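Company > About Us > Our Research

Lirar is a small company founded by Gianni Bortolotti and Eduardo Arruda. We study how a robot can learn kitchen work from few demonstrations.

Our method is called Rinden. A person guides the gripper through a task up to 30 times, and the robot then practices alone at night – we change the places of the objects every morning. 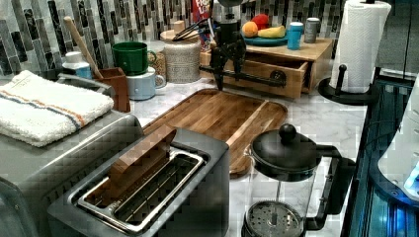 The gripper over the cutting board, with the drawer box behind it.

In our last study we made 900 trials on a crowded counter. The older method, Mustero, failed in 169 of them, and Rinden failed in 60. Most of the failures left are with drawers, and Eduardo is working on this part now.

We are glad to receive visitors from other laboratories. Please write to Gianni before you come.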